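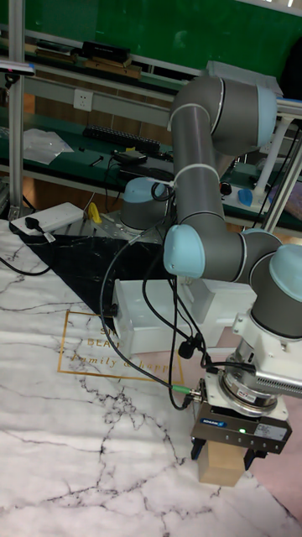 Monday. The county convention delegates were seated in Podton by nine, and the rules were read in full before any other business was taken up. I had hoped the chair would waive the reading. The Rivier delegation objected, as it had a right to do, and so we sat through every page.

The matter of the day was the endorsement for the open state senate seat. There were 156 delegates with valid credentials. Baxter led on the first ballot but fell short of the required share, and Grillen held more of the rural precincts than our office had projected. My note to the district staff last week stated that the contest would be settled in one round. I record here that the note was wrong.

Between ballots the candidates were given four minutes each. Baxter spoke on property taxes and read from a prepared text. Grillen spoke without notes on the closing of the county road office and was warmly received, including by delegates pledged elsewhere. I do not think the speech changed many votes. It did change the mood in the room, and the second ballot was slower as a result - two precincts asked to caucus again in the hallway and were allowed to do so.

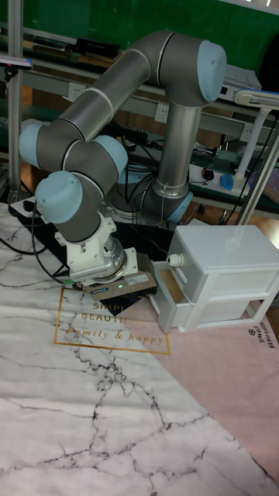
Capucine Boyer wrote to me during that recess that the pledge rule should never have been applied past the first ballot, and that Rivier would file a written challenge if it were applied again. I answered that the text supports the chair. Having read it once more this evening, I am less certain. The section on released delegates refers to a clause that was struck in July, and the printed copies were not corrected.

The third ballot gave Baxter the endorsement by a margin of 3. Grillen conceded from the floor but declined to say whether the primary campaign would go on. The challenge, if it is filed, must reach the district office before the minutes are approved. I have asked for the tally sheets to be kept sealed until then.

Dinner was late. Tomorrow I must write to the precinct chairs about the printed rules.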